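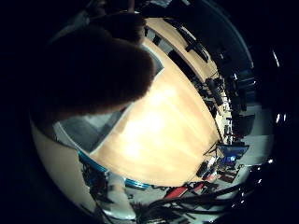
How Does a Robot Learn to Pick Up a Sock?

You learned to pick up a sock when you were very small. You probably don't remember it. You probably don't pick up many socks now either, but that is a matter for you and the people you live with.

A robot doesn't get to be very small. It arrives full size, in a crate, with a manual, and it knows nothing. It doesn't know what a sock is. It doesn't know that socks are floppy, that cups are stiff, or that a banana is stiff on Tuesday's shopping trip and something else by the end of the week. If you want it to pick up a sock, you have two choices.

Choice one: write down the rules

For a long time people tried to give robots rules. A rule for picking up a sock might begin like this:

Move your hand over the sock. Open your fingers. Go down. Close your fingers. Go up.

That sounds fine. Now try it with a sock that is rolled into a ball. Now try it with a sock that is half under a chair. Now try it with a sock that is the same color as the rug. Every new sock needs a new rule, and there are a great many socks in the world, most of them missing a partner.

Rules work very well in some places. In a car factory, the same door comes down the same line and stops in the same spot all day long. A robot there can follow its rules with its eyes shut, and plenty of factory robots have no eyes at all. Your bedroom floor is a harder place to work than a car factory. You may tell your parents that.

Choice two: show it

The other way is to give the robot examples. An example is a recording of the job being done properly from start to finish. The robot's computer program looks through a big pile of these recordings and hunts for patterns. When the sock looks like this, the hand moves like that. When the sock looks a bit different, the hand moves a bit differently.

A program that gets better by studying examples is called a learning system. People who build them spend some of their time being clever and most of their time collecting examples. The collecting gets left out of movies.

Who does the moving?

At first, a person does. The robot can't show itself how to do something it has never done, so somebody has to drive it. There are a few ways to go about it.

Some robots can be steered with a pair of handles. You move the handles, and the robot's arm copies you, a tiny bit late, like a younger brother.

Some robots let you take hold of the arm and push it around yourself. The motors go easy so that you don't have to wrestle.

Some use a controller with buttons and little sticks. If you have ever been told that video games won't get you a job, this is one of the jobs.

The Clistedix project uses the handles. One try, from the start of the job to the end, is called an episode. A good episode of "put the block in the bowl" is short and dull. You reach, you grab, you carry, you let go. Then you put the block back where it came from and do it again, only with the block in a slightly different place. In July the project set itself a goal of 300 episodes for that one block and that one bowl. The block has not been thanked.

What gets written down

While the person drives, the computer keeps a kind of diary. It's a very boring diary and it never misses a day. It stores two sorts of things, over and over, many times every second.

The first sort is what the robot sees. A camera near the robot's hand is useful for this. Imagine having an eye on your wrist. You would always have a splendid view of whatever you were reaching for, and of your own fingers, whether you wanted one or not. Many wrist cameras have a very wide lens called a fisheye. It squeezes a huge amount of room into one round picture, and it bends straight lines as it does so. A table can end up looking like the inside of a bowl, or like a hill.

The second sort is what the robot does. Where is each joint? How far open are the fingers? Which way is the whole arm heading? These are all numbers. A person would fall asleep before the end of the first page of them. The computer finds them very exciting, or at any rate it has never complained.

Put the seeing and the doing side by side and you have something a program can learn from: when I saw this, I did that.

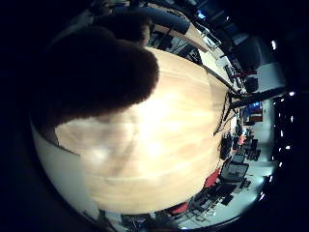

WORDS TO KNOW

Episode: one try at a job, recorded from beginning to end.

Gripper: a robot's hand. It usually has fewer fingers than yours and never bites its nails.

Joint: a place where an arm can bend or turn. Your elbow is one.

Fisheye: a lens that sees very wide and makes straight things look curved.

Data: the pile of recorded stuff that the program studies. It can mean pictures, numbers, sounds, or all of them together.

Why does it need so many?

Suppose you had only ever seen one dog, and it was a poodle. Somebody shows you a bulldog. You might guess that it was a dog, because you are good at this sort of thing. A learning system that has met only one poodle would be stumped. It might decide that a dog is anything curly, and wave hello to a doormat.

Robots get muddled in the same way. If the block is always on the left side of the table, the program may learn "go left" and forget to look at the block at all. Move the block to the right and the robot will reach left anyway, very smoothly, and pick up some air.

So the people collecting examples mix things up on purpose. They slide the block around. They turn the bowl. They try a different bowl. They record when the lights are bright and when they're dim, and when there is glare on the table. Glare is a patch of reflected light, and it can hide things from a camera just as it hides the words on your tablet when you sit by a window.

They leave the room messy, too, up to a point. Most real rooms have chairs and cables and shelves in them. If a robot has practiced only in front of a clean white sheet, a chair can come as a shock.

Do the mistakes count?

Everybody who drives a robot drops things. The block falls, the bowl tips over, an elbow bumps the stop button. What happens to those episodes depends on the project.

Some get thrown out. If you are teaching a robot to pour water and half your examples show water going onto the floor, it may think the floor was the plan.

Some are kept and labeled "didn't work," so the program can compare them with the ones that did.

The most useful mistakes are the ones that get fixed. The block slips, the driver goes back for it, and the second grab holds. That recording shows the robot what to do when things go wrong, and things are going to go wrong. On the Clistedix list there were 1644 recordings, and after the checking was finished 951 were kept. If that seems like a lot of work to throw away, ask anyone who has written a story with more than one draft.

Then what?

The program studies. This part is called training, and it can take hours or days. There isn't much to watch. A computer sits there and gets warm.

After that comes the test, when the robot has to do the job with no person on the handles. It might get it right the first time. It might also stop halfway with its fingers open, like somebody who has walked into the kitchen and forgotten why. Then the team works out what was missing from the pile. Were there no examples with the bowl near the edge? Were there too few with the tall cup? Back they go to the handles and record some more.

TRY IT AT HOME: BE THE LEARNING SYSTEM

You need two people, a spoon, a cup, and 5 small things that won't break. Dried beans will do. So will buttons, if they aren't attached to anything.

1. One of you is the robot. The other is the driver.

2. The robot holds the spoon and closes both eyes. The driver gently holds the robot's wrist and steers it to scoop up one bean and tip it into the cup. No talking. Robots don't get hints.

3. Do this with all the beans, starting each one from a different spot.

4. Now the driver lets go. The robot opens both eyes and tries it alone, but may make only the moves it was shown.

5. Move the cup to the other side of the table and try again.

Did the robot head for the place where the cup used to be? Then you need more examples. Swap jobs and see whether the new driver teaches any better. Please pick up the beans afterward. There is no robot for that yet in most houses.

QUESTIONS KIDS SEND US

Does the robot know it's learning?
No. It doesn't know it's a robot, either. The program is finding patterns in numbers.

Can it learn to do my homework?
Somebody would have to record a huge number of examples of your homework being done. You can see the problem.

If it learns to pick up a block, can it pick up a sock?
Maybe, a little. Blocks and socks behave very differently once you grab them. Giving a system examples of many different jobs can help it with a new one, and people are still finding out how much.

Do robots get bored doing the same thing over and over?
They don't. The drivers do, and they are allowed snacks.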